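The report was due before the holidays, December 2018, and Rosário Guerreiro had written the first line of it eleven times. The form wanted a fault class. There were four boxes: mechanical, electrical, software, operator. She had ticked none of them.

She set out what she knew in the section marked Sequence of Events, in the order the log gave it.

The unit was a two-armed machine on a fixed base, known on the site as Tinus. It had been installed at the Quintela building in May and had since then done one job, which was to clear and wipe a felt-covered table. The customer, Laston, meant to put such machines into small shops, on the counter side, after closing. The items on the table were ordinary shop goods. They were changed each morning so that the machine would not learn the table by heart.

At cycle 533 the right hand picked up the wiping tool by its handle and brought the pad down on the felt. The set pressing force was 2 newtons. The log recorded 2 newtons. The pad moved across the felt and the cycle was passed.

At cycle 534 the same thing happened, and the cycle was passed.

By cycle 575, which was 42 cycles later than the first, the pad had worn a shallow groove in the table board under the felt. The felt itself had not torn. It had been pushed down into the groove and looked, from any normal height, quite flat. A technician called Sulton found it when he put his palm down on the table to steady himself while tying a shoelace. He said he thought for a moment that the table was soft.

He pressed the stop button on the wall. The arms held their position, as they were meant to. He wrote down the time and rang Rosário.

She drove out with a spring balance, a set of brass weights and a flask of coffee. The first test was a simple one. She hung the 500 gram weight from the right hand with the arm held level, and read the force on the screen. It should have shown just under 5 newtons. It showed 0.4. She took the weight off. The screen showed 0.4. She put it back on, waited a minute and wrote down 0.4 again.

"So the sensor's dead," Sulton said.

"A dead sensor reads nothing, or it reads full scale. The safety board checks for both."

"What's it reading, then?"

"Something it likes."

He waited for more, but she was looking at the wrist.

She asked for the cycle to be run once at quarter speed, with nobody inside the line and Sulton's hand on the button. She wanted to see the pad meet the felt. She had watched this cycle perhaps a hundred times when the unit was being set up, mostly while doing something else, and had never had cause to look at how the wrist came down. She stood back past the edge of the floor marking and told him to start.
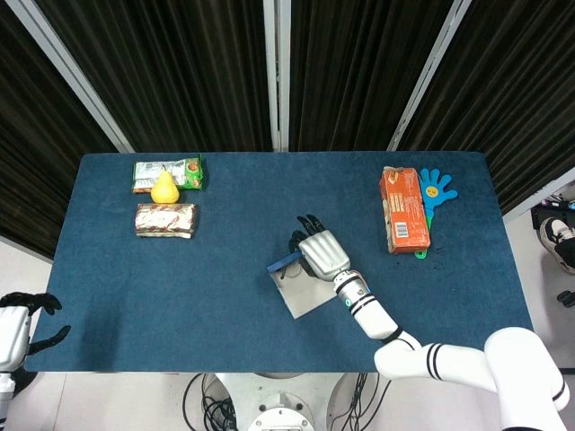

The arm pushed. At quarter speed the motor current climbed in small steps, and she read them off the laptop as they came. The force on the screen rose smoothly to 2 newtons and stayed there. The current did not stay there. It went on climbing for the whole length of the stroke, and when she worked it back through the gear ratio it came to a load that would have moved a filing cabinet.

"Stop," she said, and he stopped it.

They lifted the pad clear by hand, with the brakes released and Sulton taking the weight of the arm. Rosário ran her thumb along the felt until she found the edge of the groove. She measured it with a depth gauge through a small cut and recorded the figure. She photographed the cut next to a steel rule. Then she sat on an upturned crate and opened the parameter file.

The force sensor in the wrist had a filter on it. All of them did. Without a filter, the reading jumped about whenever a lorry passed or a door was shut, and the machine would stop for no reason. The filter on this unit had been set in May, by her, and it was a plain one. What she found in the file was not plain. Somebody had added a second stage, which compared each new reading with the reading expected at that point in the cycle. If the two were close, it passed the new one. If they were far apart, it passed the expected one and marked the other as noise.

It was a neat piece of work, and the comments were clear. It had been added in the summer, after a run of false stops, and it had cured them. The initials in the change log were R.G.

She read the entry twice. She remembered the false stops. There had been four in one afternoon, and a man from Laston had been standing behind her with his coat on. She remembered writing the second stage on a train. She had meant it to last until the cable was replaced. The cable had been replaced the following week, and it had not crossed her mind to take the stage out again, for the stops had ended and the line in her notebook had a tick beside it.

From then on the machine had not been measuring the force at that wrist in any useful sense. It had been told what the force ought to be, and had reported that it was so. While the sensor behind the filter was good, this made no difference. At some point before cycle 533 a mounting screw had worked loose, and the sensor had begun to read low. The controller looked at the true reading during the approach and found it wanting, and so it pushed harder. The safety board looked at the filtered reading and found it perfect. Each was doing as it had been told, from a different number.

"Could it have hurt someone?" Sulton asked.

She took her time over that. The line on the floor was there to keep people out, and people stayed out of it, in the main. The light curtain worked. She had tested it that morning and would test it again before she left. But the shops would have no line on the floor. The whole case for putting Tinus behind a counter rested on the wrist. If the hand met something it did not expect, the wrist would feel it and the arm would give way. That was on the second page of the safety document, with a drawing.

"If your hand had been under the pad," she said, "the screen would have said 2 newtons."

He looked at his hand and then put it in his pocket.

She took out the second stage. She tightened the screw, marked it with paint, and hung the brass weight again. The screen showed 4.9. She removed the weight and it showed nothing to speak of. She repeated this ten times with the arm in five positions, and Sulton wrote down the readings, in large square figures, in the back of the site book. At the end of it he asked whether they could run the cycle now.

"No. Lock it off."

"It's fixed, though."

"It was fixed in the summer."

He went to fetch the padlock. She heard him going through the drawer for the key, and then through the other drawer.

There were three more units with the same file. She rang each site from the corridor and had them stopped, and asked each person to read the serial number back to her. One of them wanted it in writing before he would go near the button. She stayed on the line while he found his email, sent him two sentences, and listened to him walk across a room. Two of the units proved later to be sound. The third had a screw she could turn with her fingers.

Laston's man rang her back before she had reached the car. He asked whether it was a hardware fault. She said a screw had come loose. He sounded relieved, and began to say something about the supplier, and she said that the screw was not the fault. Screws came loose. The machine had been built to notice, and she had stopped it noticing. He asked her whether she was sure she wanted to put it like that. She said she would send it over when it was finished.

Back at her desk, she had the sequence down to a page and a half. She attached the readings, the photograph of the cut and the two versions of the file. Under Corrective Action she wrote that any change to the filter would in future need a second signature, that every temporary change would carry an end date in the code and stop the machine when the date had passed, and that the safety board would take its reading straight from the sensor. She added a line asking for the weight test to be done at the start of each shift. It took four minutes. The brass weight could be left in the drawer with the padlock keys.

That left the boxes. She was the engineer, and operator was the word they used for whoever stood nearest the button, which had been Sulton. Software was true, as far as it went. She ticked it, and beside it, in the margin where the form said to write nothing, she put her initials.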